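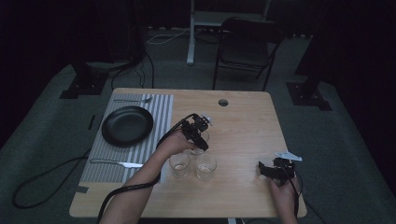 Setting 2, striped mat, black plate, three glasses with a little water in each.

5th June, Vernedville workshop

Laid up the Feltby setting on the light table to see whether the place-setting sheet makes any sense. I have my doubts. The sheet has the fork lying along the far side of the mat, above the plate, and the knife along the near side, both parallel to the table edge. Never been served a meal that way in my life. Dessert cutlery goes up top, fair enough, but a dinner knife at the bottom will end up under somebody's sleeve.

Mat: grey and white stripes. Sheet claims the stripes help you centre the plate. Plate is still sitting left of centre in the photo, so I'm not convinced. Tape at the near corner is a better idea than the stripes. Colour of the tape could be closer to the table, though.

Glasses: three for one person. The Akl list says water, wine, "other". What other? All three look the same to me, clear. Two at the front and one further back, all to the right of the mat. I'd drop one and give the space to a side plate.

Hole in the tabletop towards the back: the Tunelus order sheet calls it a feature. It is a hole. Either get a cover for it or keep the glassware well forward. Asked for a cover in December and heard nothing — will ask again.

To do
- try knife and fork either side of the plate, same mat
- plain mat against striped mat
- find out who wrote the 40 cm spacing rule and whether they measured it
- part 1111 on the order sheet, is that the cover or the foot pads?

Not signing off the sheet as it stands.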